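4.2 Thermal interface ageing in sealed motor drivers

Raymonde Hawthorne and Amrit Cloutier
22 January 2024

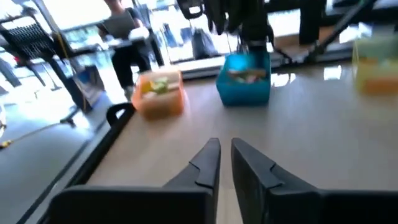
Figure 3. Gripper fingers in the open position over the tabletop.

The second series dealt with the interface layer between the driver board and the aluminium housing. In a sealed enclosure there is no airflow over the components, so nearly all of the heat from the switching transistors has to cross this layer. Its resistance therefore sets the junction temperature to a much greater degree than the fin area outside, which was treated in Section 4.1.

Two materials were compared: the Varum gap pad and a dispensed silicone grease supplied by Restard. Both were applied by the same technician at the Dultdale laboratory. Each group consisted of 20 boards, clamped to the housing with four screws and run at constant load. The housing was held at 30 °C by a water-cooled plate. Junction temperature was estimated from the forward voltage of the body diode, following the calibration procedure in Appendix B.

At the start of the test the greased boards ran cooler, with a mean junction temperature of 63 °C. The pad group was warmer but showed less spread between boards. After thermal cycling the order was reversed. Grease had migrated from the centre of the joint towards the screws, and dry areas were visible on 3 of the boards when the housings were opened. The pads kept their shape, although some had taken on a permanent set and could not be reused.

Clamping force was not measured during cycling. Doucette and Morin have suggested that relaxation of the screws accounts for part of the change, and the present data do not rule this out. A repeat with spring washers is described in Section 5.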